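Start of demos: how long to hold still with the gripper open?

Posted by Donnelly42

I'm recording hand-held gripper demos for a small pick and place task on a tabletop. The object is a kitchen sponge and there is a wire dish rack involved. My plan is 1,000 demos by the end of April and I'm well short of that.

My question is about the beginning of each recording. I start with the gripper open over bare table, like this:

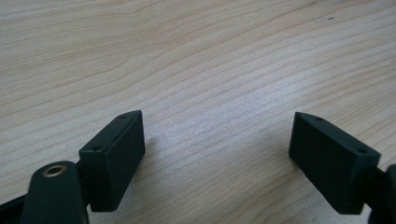
Jaws open, nothing between them

I hold that pose until I feel ready, then move. Some episodes have a long stretch of this at the front and some have hardly any. The policy I trained on the first batch often sits in the start pose and does nothing when I run it on the arm. Do I need to throw those demos out and record again?

Friederike Kramer

Don't throw them out. Trim them. A policy that copies your motions will also copy your waiting, and if many frames show an open gripper and no movement, it learns that staying put is a fine thing to do there.

I went through the same thing on our Kestlow setup. Pull two frames from the idle part of an episode and compare them. If they look as close as your first one and this, you have nothing to gain from keeping both:

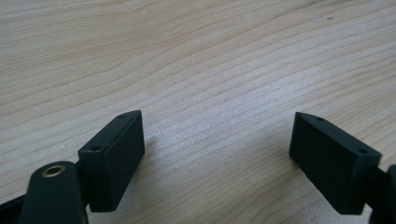 Bare table again, gripper still open

What I do is find the first frame where the gripper pose changes by more than 5 mm and keep a very short lead-in before it. You can script that from the pose log – no need to watch every video. Check a handful by eye afterwards, especially slow starts, where the threshold can cut too late.

For new recordings, decide where you're going before you press record. I'd also start some demos with the rack and sponge already in view.

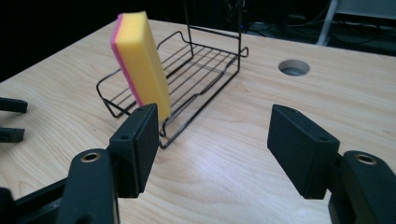 Vary the start height and angle too, so the policy doesn't depend on one exact pose. Keep the pauses that belong to the task, such as waiting for the jaws to close fully before lifting. Those should stay in.

grulon_garneck

just record more. mine got better after I added demos, never trimmed anything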